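Clerotdale group sets aside money for more hand-held grippers

CLEROTDALE, May 26, 2020 - Anyone who has ever looked at a basket of clean clothes and wished it would fold itself will have some sympathy for the folks at Harasym, the small household robotics outfit on the Flastham road, who have spent the spring working out what they can afford to buy before they get any closer to that happy day.

The answer, settled last week after a good deal of back and forth over coffee, is 15 more hand-held grippers, to be bought in two batches, with the second batch due in November. The grippers are the kind a person holds and works by hand while doing ordinary chores, so that a robot arm can later learn from the recordings, and the chore at the top of the list (to the surprise of no parent in town) is laundry.
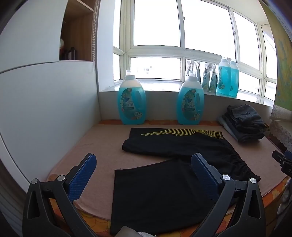 Why buy hand-held grippers before buying a robot arm?

The hand-held ones cost much less, and they can go into people's homes without anyone bolting anything to a table. Harasym wants a good store of recordings first, and will choose an arm once it knows which chores it is going after.

Noura Aoun, who drew up the budget, had first asked for a single arm and a few grippers to go with it. She changed her mind over the winter, when she sat down with the quotes and saw how much of the money would go to mounting, shipping and a service contract before a single shirt got folded. "I had my heart set on that arm, I really did," she said, laughing. "But I kept adding up the extras, and I kept not liking the number at the bottom."

The plan also puts money toward spare finger pads, storage and 200 hours of paid time for the people doing the chores, and Aoun said she fought harder for that last line than for anything else on the page. Clothes are slow work if you do them with care, she pointed out, and soft dark fabric with a stretchy waist is a very different thing to pick up than a crisp cotton napkin. 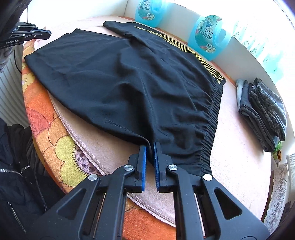

Kojo Quartey looks after the equipment and would have liked more spares, and he was cheerful enough about saying so. He got 4 extra sets of pads for the first batch, with a promise to look at the figure again when the second order goes in. He has also asked that every gripper come with the same cable and the same charger, having spent more evenings than he cares to remember hunting through a drawer for the right one.

The recordings will be kept under the project name Fulletitz, and households in Clerotdale and Flastham can put their names down to take part once the first batch has been delivered and checked over. Hajnalka Orbán is keeping the list and is glad to hear from larger families in particular.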